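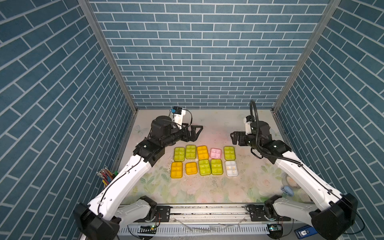 Lucía Carrasco
Contributing editor

The box came on a Thursday and took up most of the kitchen counter. Inside were 4 weeks of vitamins in paper sleeves, a card with my first name printed on it, and a booklet telling me that my mornings were about to change. I had answered a quiz to get it. The quiz asked how I slept, whether I felt "foggy" after lunch, and which of several sunsets I found most calming.

I picked the second sunset. I still don't know what that did to my dose of magnesium.

Personalized supplements are having a long moment. Even, the company behind my box, has been selling them by subscription for three years, and its rivals Ursu and Coltbridge aren't far behind. The pitch barely changes from one to the next. Regular vitamins are made for an average person, you are not average, so answer a few questions and get a formula of your own. Even's home page says 2,746 combinations are possible. It says so in very large type.

I wanted to see how personal my formula was, so I took the quiz again as a different woman. She was older than me, ate no meat, ran long distances and slept like a baby. Her box had the same sleeves as mine with one capsule swapped. I took it a third time as a man who never goes outside. He got vitamin D, which seems fair, and then everything I got.

When I asked Even about this, a spokesman wrote back that many people "share core needs." I agree with him. That is the case for the bottle at the drugstore, and the bottle doesn't cost up to 400 dollars a season.

Balakrishnan Gowda worked as a hospital dietitian for most of his career and now sees patients privately in Zusasmont. He asks new patients to bring in whatever they take, and they arrive with shopping bags. "They can tell me the name of the plan," he said. "They can't tell me what's in it." He had one man taking iron from two different subscriptions, on top of a cereal that was already full of it. The man had signed up for both because he was tired. He was tired because he worked nights.

Gowda isn't against supplements. He puts people on them every week, usually after a blood test and usually for one thing at a time, with a date to stop. What bothers him about the quizzes is that they never end with "you're fine." I went back and tried to get that answer. I claimed perfect sleep, plenty of fish, sunshine, no stress and a cheerful outlook. Ursu recommended its "maintenance" plan. Coltbridge offered me something for my hair.

The companies will tell you their customers feel better, and I believe the customers. Someone who has just paid for a month of mornings may well go to bed earlier and drink the full glass of water the booklet asks for. I did both for a while. I also skipped my second coffee, which the booklet never mentioned, and I'd bet on the coffee.

None of the three could send me a study comparing their custom blend with a plain multivitamin. Coltbridge sent a customer survey. Ursu sent a discount code. Even said research was under way and that results were expected in September, though it would not say of which year.

I canceled in the third week. It took two emails and a phone call, and at the end of it I was offered a smaller box.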